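Workshop notebook, July
Hangers and clips, continued

Stela Dobre asked me to write down what we have before more is ordered for the Zuveo rack. The pink hanger with the metal hook is the type I prefer for the heavier pieces. The corner of the arm is where I would look first for cracks. I did not do a load test yet.

The clips are another matter. The slotted plate is a good idea -- a strap can go through it -- but I worry about the spring.

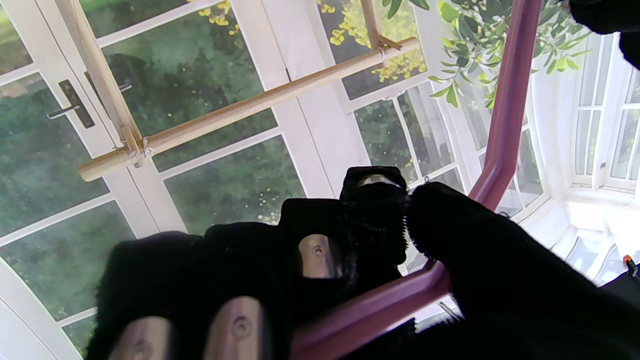
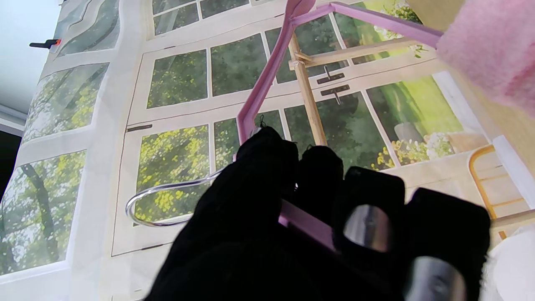 Pink hanger, second picture. Blue slotted part and purple clip come next. 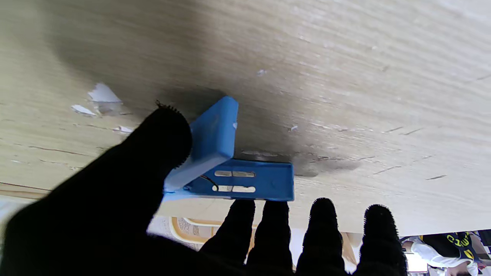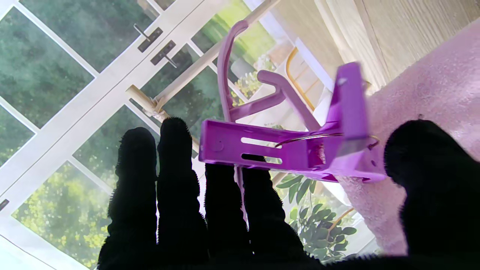 Page last changed: July, 17:40 by sdobre

Still to do: ask Oprea for the price of 163 clips, and also of 1000, so we can compare. Sand the board where the white bits are peeling. Check if the lashing on the dowel frame needs new twine.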